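**Demonstration gathering** (people in the trade mostly say "demo collection," and so will I) is the job of recording many tries at a chore so that a learning system has something to copy. I wrote the first version of this article after a long stretch of doing it myself, so forgive me if it wanders into shop talk!

## Where the word comes from

A demonstration is one try at one task, from the starting pose to the moment the operator calls it finished. Older write-ups in our wiki call it an "episode," and the Kallus manual calls it a "take." They all mean the same thing. A pile of them with the same instruction is a *set*, and several sets recorded in one place make a *site*.

## How it goes

Somebody steers the robot, and the software logs the camera views along with every joint position and every opening and closing of the grippers. At Marolgate we steer with a pair of handheld controllers (my thumbs have opinions about them). Other groups use a smaller copy of the arms that you push around by hand. I've tried that too, and I liked it a lot, although my shoulders were done by lunch.

Each demonstration gets a plain sentence attached, something like "clear the table." We argued for weeks over how detailed that sentence should be. Aarne Eskola wanted one for every reach and grasp, I wanted one for the whole chore, and we ended up storing both, with the short ones nested under the long one.

## Variety

This is the part I get excited about. If the can is always in the same spot, the system learns the spot and pays hardly any attention to the can. So we move things between tries: napkins, bottles, cushions, the robot's own starting place. We also swap objects in and out, and we record at different hours so the daylight changes.

Rooms matter even more. Our Drurkitz set has 3000 demonstrations across 43 rooms, and the ones with fussy furniture have been the most useful by far. Glossy tabletops throw the window light back at the camera, and busy carpets give the vision side a hard time – great material, if you have the patience for it.

## Sorting and throwing out

Not everything is kept. Of the 3000 in Drurkitz, 2054 made it into the training split. The rest had dropped objects, frozen cameras, or an operator (me, usually) bumping a table leg. Some groups keep the failures with a label on them, so the system can learn what going wrong looks like. I used to be against this and have come around, mostly thanks to the Ikonen tests we ran in March, where a labeled batch of fumbles helped with regrasping.

Pauses are a smaller headache. People stop to think, and a robot that copies the pauses will stand there thinking too. We trim the long ones and leave the short ones alone.

## Living room work

Table clearing is the standard starter chore. It needs both arms, the objects are light, and a new operator can pick it up in an afternoon.

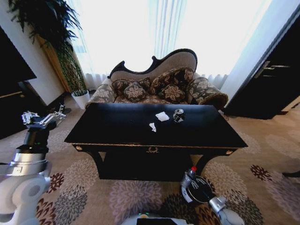
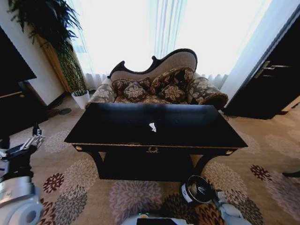 *Two moments from table clearing in one living room: a can and crumpled paper on the tabletop in the first, a single scrap of paper in the second.*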